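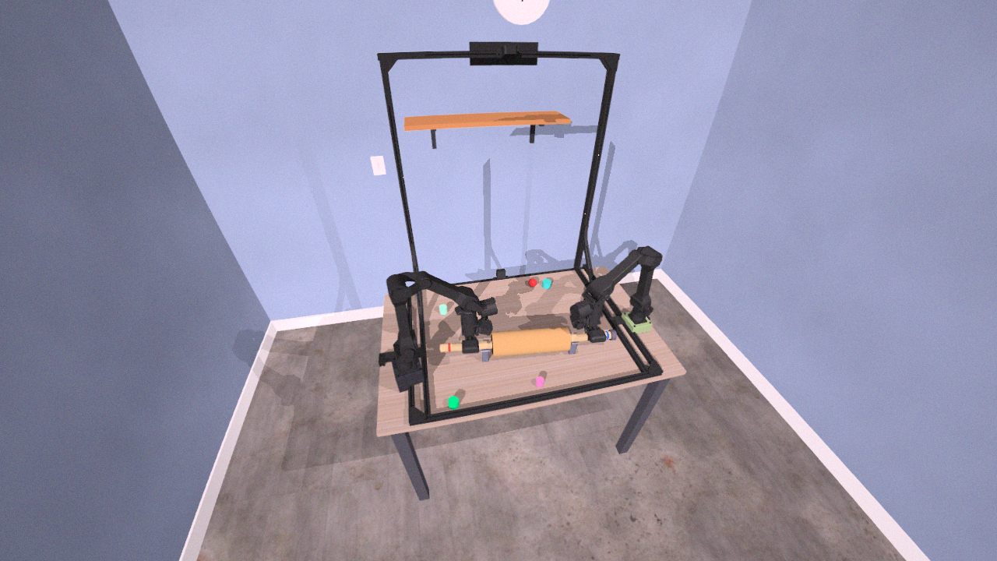

Two-arm rolling pin task in the simulator, one gripper on each handle.

Hi Zyanya, quick March update on Besedwood! The planner now treats both arms as one closed chain, so they stop fighting each other over the pin (finally). I moved the grip controller to a 90 Hz loop and rewrote the collision checks around the frame posts. Still open: 2 bugs in the replay tool, and the depth noise model, which I haven't touched yet. I'd like 8 more days on those before we start on Drerkano.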